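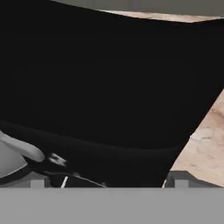 *Simulated view from close behind the gripper, with a black object over a marble-textured tabletop.*

# House Rules for Simulated Grasping

A robot can pass every trial in simulation and still teach its owners very little. Grament, which builds handling cells for small warehouses, found that its engineers were scoring the same runs in different ways. One counted a touch as a grasp. Another wanted the object lifted and held. In June the company put its rules on paper, and they run to four pages.

The first rule covers the close view. When a dark object fills most of what the camera sees, there is little shape or texture to work from. A run may not be scored from that view alone. A second view, wide enough to show the tabletop on all sides of the object, has to be saved with it.

Glare gets its own paragraph. A bright patch on a black surface can look like an edge or a point of contact. Reviewers are told to check the contact log before they mark a touch, and to leave the field blank if the log and the picture disagree.

The third rule sets what counts as a hold. The object must stay off the surface for 10 seconds with the arm still. Slipping within the fingers is allowed, but it is written down.

Grament tried the rules on a set called Plornero, which holds 3,128 runs. Reviewers worked through the first 2,000 under the old habits and then scored them again. Most of the changes were in runs with dark or shiny objects. The company now asks for at least 3,500 runs before a new gripper setting goes to the Hallgrímsson site, where the real arms are.

Partners have objected to the cost. Unda, which supplies fingertips, says a second view doubles its storage and slows down review. Grament has kept the rule but lets suppliers delete the wide view after sign-off, as long as the score sheet stays.

The rules say nothing yet about soft goods or bags. Those runs are kept in a separate folder and do not count toward the total. A draft section on them is with the test group, and the main open point is how much sag to allow before a hold is marked as failed.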